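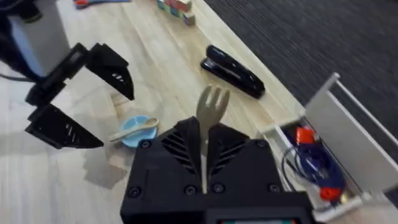

Helel opens its second supper club kitchen in Damora this July

We've been keeping this one under our hats for months, so it's a real relief to be able to say it out loud: Helel is opening a second kitchen! It's in Damora, on the corner where the old carpet shop used to be, and the doors open in July. I'm writing this at one end of the new counter with a mug of tea going cold and someone drilling behind me, so forgive me if it wanders a bit.

For anyone who hasn't come across us before, Helel is a supper club and takeaway. We cook one menu a night, everybody eats the same thing, and when it's gone it's gone. We started in Grorkine in a room that seats 15 if you're all fond of each other, and we've been turning people away at the door more often than I'd like. Damora gives us a proper dining room, a takeaway hatch on the side street and an oven that doesn't need a kick to get going.

What we're cooking

The menus will change every week, as they do in Grorkine. If you've eaten with us you'll know the sort of thing – big pots, lots of bread, vegetables treated as if they matter, and a pudding you weren't planning on. The opening menu is a slow lamb stew with apricots and barley, a squash and chickpea version for those who don't eat meat (cooked in its own pot with its own spoon, I promise), flatbreads off the griddle, a sharp cabbage salad and a baked rice pudding with burnt sugar on top.

I did want a fish course too. We tried it on the Grorkine regulars in spring and the verdict was polite, which is worse than rude. It's gone back in the notebook until I've worked out the sauce.

Ban, our little bakery next door to the Grorkine kitchen, will be doing all the bread and most of the puddings. The ovens there go on at 4am and the van should be in Damora by half past nine, which means you'll be able to buy a loaf from the hatch in the morning as well. There'll be a seeded brown, a plain white tin, an onion bread at weekends and whatever buns I can talk the bakers into. If you're after the cardamom ones, get there early. I've seen grown adults bargain over the last one.

How the evenings work

Doors open at half past six and food goes out at seven. You book a seat, not a table, so you may well end up next to someone you've never met. Most people are nervous about this for five minutes and then you can't get them to leave. If you'd like to come as a group, tell us when you book and we'll keep you together. Bring your own bottle – there's no corkage, and we'll lend you glasses and somewhere cold to put it. We make our own ginger cordial and a very good iced tea if you'd rather not.

Our last hot food leaves the kitchen at quarter past eight. The washing-up starts at ten, and you'll hear it.

Takeaway runs from the hatch between five and half past eight. It's the same menu as the dining room, packed to travel, and you can order it ahead or chance your luck. Bring your own tubs if you have them and we'll knock a bit off the price. We've done this in Grorkine from the beginning, and customers there have filled more than 2,000 of their own boxes, tins and casserole dishes, including one soup tureen with a swan on the lid. I think about that swan a lot.

The building

The old carpet shop had stood empty long enough for a tree to start growing out of the gutter, and there was a fair amount of muttering when we said we'd take it on. Under four layers of flooring we found the original tiles, brick red and cream, and we've kept every one we could save. The front window is the same as it ever was. The back wall has come down to make room for the kitchen, so you'll be able to see us cooking from most of the seats, and we've put in a wide door and a level floor all the way through so that nobody has to be lifted over a step to get their dinner.

The work was paid for partly from what we'd put by and partly by our customers. We asked for help last autumn, in a slightly wobbly letter pinned up beside the till, and 723 people bought supper vouchers in advance. Every one of those vouchers is good at either kitchen and they don't run out. If yours has been through the wash, come and talk to us and we'll sort it out.

We're also taking on new people. There are places going for two cooks, a kitchen porter and a front-of-house team who can carry three bowls and a conversation. Experience is nice but it isn't a must; I'd never worked in a kitchen before I started one. Hours are evenings with some early mornings, staff eat with us before service, and tips are shared out equally, whoever's on the pots. Drop a note through the hatch or ask for a form at Grorkine.

What's happening to Grorkine

Nothing! I've been asked this in the queue, in the chemist and once through a car window. The Grorkine kitchen stays just as it is, same nights, same wonky table by the radiator. The two kitchens will cook different menus in the same week, so if you're very keen you could eat at both, and I'd be delighted to see you.

Opening week

The first week is pay-what-you-like for anyone with a Damora postcode, as a thank you for putting up with the skips. Seats for those evenings go on sale at noon on the first of the month, at the hatch and over the phone, and there's a limit of four to a booking. After that we'll be on our normal price, the same as Grorkine, with under-tens at half that and babies free, provided they don't heckle.

On the opening morning we'll have the hatch going from eight with coffee and buns, and you're welcome to come in and nose around the kitchen before we get busy. I'll be the one in the stripy apron, probably looking for the tin opener.

Notes for editors

Helel runs a supper club and takeaway kitchen in Grorkine, with a second opening in Damora in July. Ban is its bakery, and supplies both kitchens. Press are welcome to come along on the opening morning between eight and eleven, or to book a seat at one of the suppers. For interviews, recipes or a look round before we open, please ring the Grorkine kitchen between two and four in the afternoon, when there's the best chance of one of us having dry hands.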